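Betreff: Re: [Kleinteile] Graue Kisten mit Trennwand - wirklich für alles?
Datum: 19/10/2022

Hallo zusammen,

auf der Clodmont-Liste hieß es:

> Wir haben seit August alles auf die grauen Kisten von Flolteck umgestellt.
> Großes Fach vorn, schmales Fach hinten, fertig. Spielzeug, Flaschen,
> Klötze, alles rein. Bei 60 Kisten spart das enorm Zeit beim Einräumen.

Beim Einräumen glaube ich das sofort. Beim Wiederfinden habe ich Zweifel. Runde Sachen und liegende Flaschen sammeln sich nach meiner Erfahrung immer an einer Wand, und der halbe Boden bleibt frei. 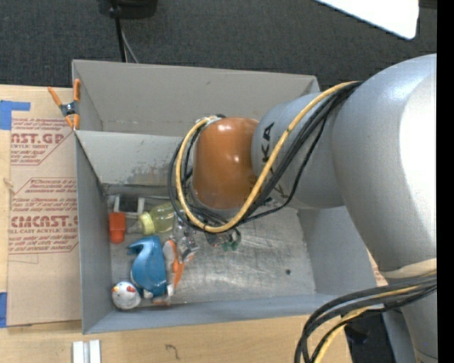

Muss das hintere Fach überhaupt benutzt werden? Nur wenn man wirklich flache oder schmale Teile hat, sonst verschenkt man bloß Platz im Hauptfach.

In Clumthorpe haben wir es 4 Wochen lang mit der Trennwand versucht. Danach lag hinten der Kram, den keiner zuordnen konnte, und vorn lag trotzdem alles durcheinander. Dass die Böden schnell verkratzen, stört mich weniger. Der Schmutz an den Innenwänden schon, jedenfalls bei Babysachen. Flaschen gehören für mich in eine eigene Kiste, erst recht, wenn noch etwas drin ist - ein undichter Deckel, und der Pinguin klebt am Klotz.

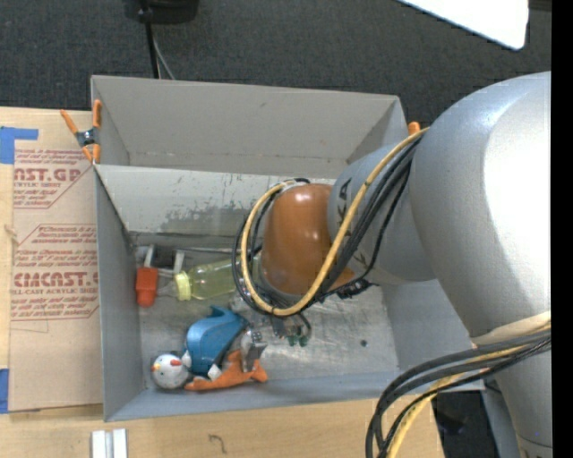 Dazu kommen die Metallteile. Lose zwischen dem Spielzeug haben die nichts verloren, auch kleine nicht. Eine Dose mit Deckel kostet fast nichts und passt ins schmale Fach.

Das Projekt Eskola will jetzt angeblich 800 Teile nach demselben Muster einsortieren. Ich würde erst mal 20 Kisten befüllen und nach einem Monat nachsehen, wie es darin aussieht. Hat das schon jemand gemacht? Mich interessieren vor allem Kisten, die täglich benutzt werden.

Grüße aus Clumthorpe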